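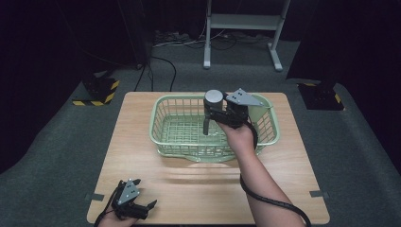 Teaching the placing, not the path: the Fliltley handheld study

The group at Fliltley has spent most of the past year on a narrow question. If a person demonstrates a tabletop task with a pair of handheld grippers, and no robot takes part in the demonstration, how much of what the hands do can be carried over to a two-armed machine afterwards?

The short answer from the project lead, who spoke to us in the lab in April and asked to be identified only by role, is that the grasp carries over well and the release does not.

"Picking up was mostly a solved problem for us after the first month," the lead said. "Letting go of the object in the right spot, standing the way you want it, took the rest of the time."

The main task is plain. An operator holds one gripper in each hand at a small table and moves objects into a shallow plastic basket with a lattice floor. One of the objects is a grey cylinder, and it has to go in upright. The lead described it as the hardest item in the set.

"A cylinder with a flat end looks easy. Put it on a grid and it's a different matter. If you lower it at a slight angle, one side of the base finds an opening before the other side finds anything. A person corrects for that in the wrist without thinking about it. The policy has to get that correction from somewhere, and the only place it can get it is the recording."

Why handheld

Earlier work at the lab used teleoperation, with the operator driving the arms directly. The lead gave two objections to it. The first was speed: operators slowed down near contact and waited for the arms to settle, and the learned behaviour had the same pauses in it. The second was force. Operators who could not feel the basket pressed harder than they needed to.

"With the gripper in your own hand you feel the floor of the basket through the object. You stop pushing when it's down. That shows up in the wrist trajectory even though we don't record force at all in this version."

The cost is that a human wrist can reach poses an arm can't. The group filters for this after collection. Each trajectory is replayed against a kinematic model of the target arms, and any episode that needs a joint outside its limits, or a speed above the cap, is dropped. Operators are told which episodes failed at the end of a session. They are not told during it.

"We tried live feedback with a tone. People began moving like they were afraid of the tone. The data got worse in a way that took us a while to notice, so we took it out."

The data

The set used for the reported results holds 3493 episodes after filtering, collected by 11 operators. Each episode covers a single placement, from first movement of either gripper to the point where both are clear of the rim. The group does not trim pauses inside an episode.

Both hands are recorded throughout, including when one of them has no work to do. This was a point of disagreement within the group. One view was that an idle hand adds noise and should be masked. The lead took the other side.

"The idle hand isn't random. It sits where it can be useful next, and it stays out of the way of the working one. When we masked it, the robot's second arm drifted into the basket area. When we left it in, the arm parked itself."

Table position is fixed with tape so that the workspace matches between sessions. The basket is not fixed, and operators are asked to set it down a little differently each time. The lead said this single instruction did more for the results than any change to the network.

The method

The policy is a diffusion model that takes in recent images and gripper state and outputs a short run of relative poses for each hand. The lead was keen to stress that the model itself, which the group calls Cheon, is ordinary. The contribution is in how the release is handled.

In the group's first version, gripper opening was predicted along with pose, as a width in the same output. This tended to open the fingers gradually over the last part of the descent. The object would begin to slip before it was seated. In the current version, opening is delayed until the predicted motion of the hand falls below a threshold for 3 consecutive steps.

"It's a crude rule. We'd like it to be learned. But the demonstrations show a short stop before nearly every good release, and averaging over many operators smeared that stop out. The rule puts it back."

Asked how large the improvement was, the lead said upright placements on the cylinder almost doubled over the first version, with the same training data. The other objects improved less. Soft items showed no change, which the group had expected, as they don't much care how they land.

Checking it elsewhere

A second site at Warkenthorpe ran the trained policy on its own pair of arms with no further training. Grasping held up. Placement accuracy fell, and the group traced most of the loss to a difference in camera height over the table. A correction has been worked out and is being tested.

"I'd have been suspicious if it had worked the first time," the lead said. "Their table is lower, their light is different, and they'd mounted things the way that suited their room. We hadn't written down the camera height because at our end it never moved. It's in the protocol now."

The protocol document, titled Pirnik, is shared between the 2 sites and covers table layout, cable routing along the forearm, start poses and the order in which objects are presented. Cable routing was added after several operators reported the lead catching on the table edge when they turned the wrist.

What remains open

The lead listed several things the study does not show. There is no test with a moving basket. There is no test in which both grippers hold the same object, although the hardware allows it. Transparent objects were left out on purpose.

There is also the matter of operator skill. Some operators' data trained better policies than others', even when their success rates by hand were the same. The group does not yet have a measure that predicts which.

"Smoothness doesn't explain it, and neither does speed. We've looked at both. My guess is it has to do with how consistently someone approaches the rim, but that's a guess, and I wouldn't want it quoted as a result."

Work on force recording starts next, using a thin sensor behind each finger. The group plans to repeat the cylinder task first, with the same basket, before adding new objects.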